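Student Projects > Social Policy > Year 2 Reports

Who gets a bed when it's cold? My project on night shelter places in Clemirby

I picked this topic because I walk past the old bus depot on Humer Street on my way to college, and last winter there was a queue outside it most evenings. I'd never thought much about who ran it or how people got in, so when we were told to choose a local service I went for that one (my tutor wanted me to do libraries, sorry!).

The depot is the town's only night shelter and it opens when the forecast drops below freezing. That rule sounds simple, but it caused most of the trouble I heard about. The decision is made at four in the afternoon, and plenty of people sleeping out don't find out until much later, if they find out at all. One man told me he'd walked over on a Tuesday, found it shut, and hadn't bothered trying again for weeks.

I did two things for the project. First I sent a short survey to households within a few streets of the depot. I posted 800 and got 115 back, and my tutor says that's decent for paper forms. Then I did five longer chats with people who had used the shelter, all of them over a hot drink in the day centre and all of them happy to be written about without their names.

The survey surprised me. I'd expected loads of complaints about noise, and there were a few, but the thing that came up over and over was that neighbours didn't know when it was open either. Quite a lot said they'd have told someone where to go if they'd had the opening times on a card by the door.

The chats were mostly about mornings. Everyone has to be out by seven and the day centre doesn't unlock until half nine, so there's a long gap with nowhere warm to sit. Food came up too, though less than I thought it would.
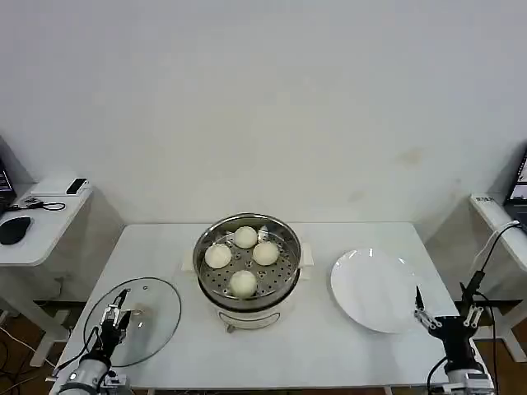
Casville, the next town over, does it differently and keeps its shelter open every night from November to the end of February, whatever the weather. The Begović Trust pays for part of that. I rang them up and they were really helpful, but they couldn't split out the cost of the nights from the rest of their work, so I can't say if it would be dearer for us. I'd guess yes, a bit.

If I did this again I'd start earlier, and I'd talk to the staff on the late shift (I only managed the day team). I'd also fix question three on the survey, which half the people read as being about council housing. The blank forms and my interview questions are in the appendix.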